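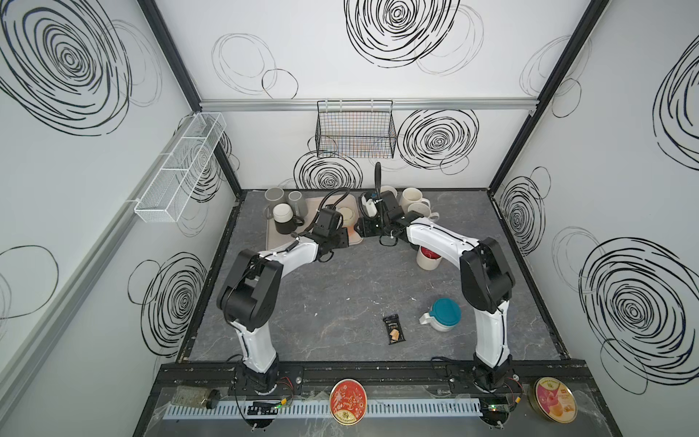
Eine Spirale ist eine Linie, die um einen Punkt herumläuft und sich dabei immer weiter von ihm entfernt. Beim Kreis ist das anders: Er kommt nach einer Runde wieder dort an, wo er angefangen hat. Die Spirale kommt dort nie an, sie liegt nach jeder Runde ein Stück weiter außen. Wer schnell mit der Hand kritzelt, malt oft beides durcheinander. Die schwarzen Kringel auf den weißen Wänden sehen so aus, manche sind groß und manche klein. Trotzdem erkennt man sie sofort als Spiralen. Genau gezeichnet muss die Linie dafür nicht sein.

Zwei Sorten von Spiralen

Bei der ersten Sorte ist der Abstand zwischen den Runden immer gleich. Rolle einen Gürtel oder ein Maßband auf und schau von der Seite darauf: Jede Lage ist so dick wie die vorige. Diese Spirale heißt archimedische Spirale. Sie ist nach Archimedes benannt, einem Gelehrten, der vor mehr als zweitausend Jahren in Syrakus auf Sizilien lebte. Auch eine Lakritzschnecke ist so gewickelt.

Bei der zweiten Sorte wird der Abstand mit jeder Runde größer. Innen liegen die Linien eng beieinander, außen ist viel Platz. Sie heißt logarithmische Spirale. Das Wort ist schwierig, man muss es sich nicht merken. In der Natur kommt diese Form oft vor, vor allem bei Tieren und Pflanzen, die wachsen und dabei ihre Form behalten.
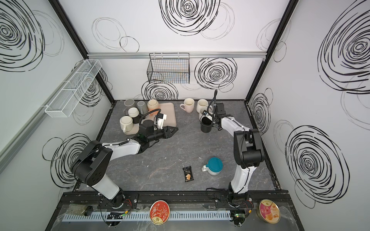
Spiralen und Kreise in kräftigem Schwarz. Mit der Hand gekritzelt werden die Abstände selten gleich.

Wie die Schnecke zu ihrem Haus kommt

Eine Weinbergschnecke schlüpft schon mit einem winzigen Haus aus dem Ei. Wenn sie wächst, wird ihr das Haus zu eng. Ausziehen kann sie nicht, also baut sie an. Am Rand der Öffnung gibt sie Kalk ab, und dort wird das Haus länger und weiter. Der älteste Teil des Hauses sitzt deshalb in der Mitte der Spirale und der neueste an der Öffnung.

Fast alle Weinbergschnecken haben ein Haus, das sich nach rechts windet. Sehr selten gibt es eines, das nach links gewunden ist. Solche Tiere nennt man Schneckenkönige.

Die Zahlen in der Sonnenblume

In der Mitte einer Sonnenblume sitzen die Kerne in gebogenen Reihen. Ein Teil der Reihen läuft rechtsherum, der andere linksherum. Wenn man sie zählt, findet man meistens zwei Zahlen aus dieser Reihe:

1, 1, 2, 3, 5, 8, 13, 21, 34, 55, 89, 144

Jede neue Zahl bekommt man, indem man die beiden davor zusammenzählt. 5 und 8 ergeben 13, 55 und 89 ergeben 144. Die Zahlen heißen Fibonacci-Zahlen. Die Blume kann natürlich nicht rechnen. Jeder neue Kern entsteht ein Stück gedreht zum vorigen, immer um den gleichen Winkel, und dadurch passen sehr viele Kerne auf wenig Platz. Bei Kiefernzapfen kannst du es leichter nachprüfen, dort sind es oft 8 und 13 Reihen. Am besten malst du jede gezählte Reihe mit einem Farbstift an – sonst verliert man schnell den Überblick.

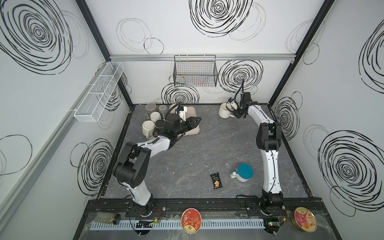
Spiralen aus Ton

Man kann Gefäße aus Ton ohne Töpferscheibe bauen. Dazu rollt man den Ton mit den Händen zu langen Würsten und legt sie auf einem runden Boden im Kreis übereinander. Nimmt man eine sehr lange Wurst, steigt sie wie eine Wendeltreppe nach oben. Mathematiker sagen dazu Schraubenlinie, im Alltag heißt auch das oft Spirale. Zum Schluss werden die Rillen verstrichen, und die Wand ist glatt. Der Henkel kommt extra dran.

Auch auf der Töpferscheibe entstehen Spiralen. Die Scheibe dreht sich, und die Finger wandern dabei langsam nach oben. In manchen Tassen und Schüsseln kann man die Spur der Finger noch fühlen.
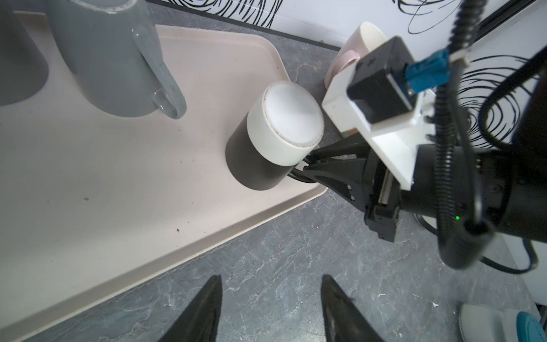 Tassen auf einem Tablett. Auch ein rundes Gefäß lässt sich aus Tonwürsten aufbauen.

Zum Ausprobieren: die Papierschlange

Zeichne auf festes Papier eine Spirale mit 4 Runden. Schneide von außen nach innen an der Linie entlang und mache in die Mitte ein kleines Loch. Zieh einen Faden hindurch und verknote ihn. Hänge die Schlange über eine warme Heizung. Die warme Luft steigt auf, drückt gegen das schräge Papier und dreht die Schlange.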